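Bin Picking with a Second-Hand Arm: Project Report
Veveck Shared Workshop, Bedton
Submitted Oct 17, 2019

1. Purpose

The project set out to establish whether an industrial arm could be made to sort mixed household items in a shared workshop, using parts that members could obtain or make themselves. It was carried out under the Wong bursary, which allowed a budget of 700 pounds for everything other than the arm and the controller.

2. Construction

The work surface is a timber table. Two sheet-metal bins stand on it one behind the other, held by bar clamps at the outer corners. Bolting was considered and rejected, as the table is needed by other groups. Sheets of acrylic were placed under the bins with their protective paper left on.

The control program, named Fistuta, runs to 2,132 lines. It selects a grasp point, lowers the gripper at reduced speed and stops if the measured force exceeds the set limit. Cables and hoses were routed over the wrist, and the permitted rotation of the last joint was reduced so that they would not be pulled tight.

3. Trials

Items were chosen for differences in shape and surface. Each session consisted of 32 attempts, and the item was returned to the bin by hand after each one. Boxes and balls gave little difficulty. Long items were harder — particularly those with a handle much thinner than the body, such as the round hairbrush — and a separate rule was written to direct the gripper to the handle. Transparent items remain unreliable.
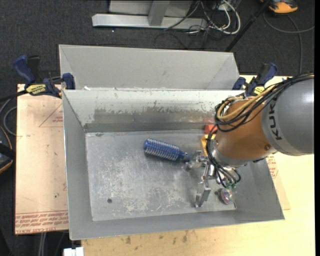
A reader of the draft wrote that the clamps ought to be checked before every session, and asked whether a drop in the success rate might come from the bins creeping across the table and have nothing to do with the grasp rule. The point is accepted. Bin position will be measured at the start and end of each session from November.

4. Remaining work

The target is 80 per cent success across all items. The force limit has still to be set separately for soft and rigid items, and the wiring beside the table requires a proper cable tray.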